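Search this site Enter keywords Go

Print this story | E-mail to a friend

Old drawing office gets a ceiling people can stop apologising for 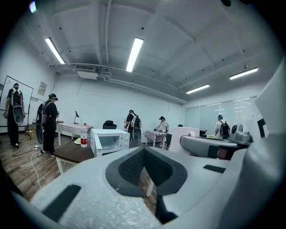 Under the new lights: five people with backpack rigs in the upstairs room at Kneath House.

It has taken three winters, two landlords and a petition written on the back of a takeaway menu, but the upstairs room at Kneath House is open for business again, and you can now read a newspaper in it without going to the window.

The room was the drawing office of the old Kneath works, where people once produced very exact plans of drains. After that it was a carpet store. After that it was mainly a bucket store, the buckets being needed for the roof.

Now the walls and ceiling are white, the long beams have been left on show and the fluorescent lights do what they were bought to do. There is a wooden floor, which a good many older residents swear they never knew was there. An air-conditioning unit hangs from the ceiling, a luxury that would have startled the drain men, who were allowed to take their jackets off in July.

Carys Pritchard, who runs the building's lettings, said nearly 2,000 people had put their names to the petition, "some of them more than once, and at least one of them a dog".

She was pleased with the result, within limits. "People come up the stairs and the first thing they do is look at the ceiling," she said. "You spend months choosing a floor finish and they stand there admiring the beams."

The pipes were the cause of most of the arguing. The first set of drawings had them boxed in, the second had them painted a shade called Loller Blue, and the third left them alone, which was also the cheapest. They run along the ceiling in plain view and have already been described at a public meeting as "honest" and as "unfinished", by a husband and wife.

Rhun Dafis of Zolau, the firm that did the work, said the roof had been sound since March and that he would rather not be asked about the buckets.

The room can be hired by the half day. Tables are included. Tea is not, and hirers are asked to carry their own kettle back down the stairs, all 4 flights if the side door is locked.

Print this story | E-mail to a friend

Reader comments (3)

gekonik writes:
My father worked in that office and said you could see your breath in there till Easter. Glad they kept the beams.

Mrs T, Top Road writes:
Very smart but where are we meant to park?

pipes_out writes:
For the record I am the husband and I said unfinished.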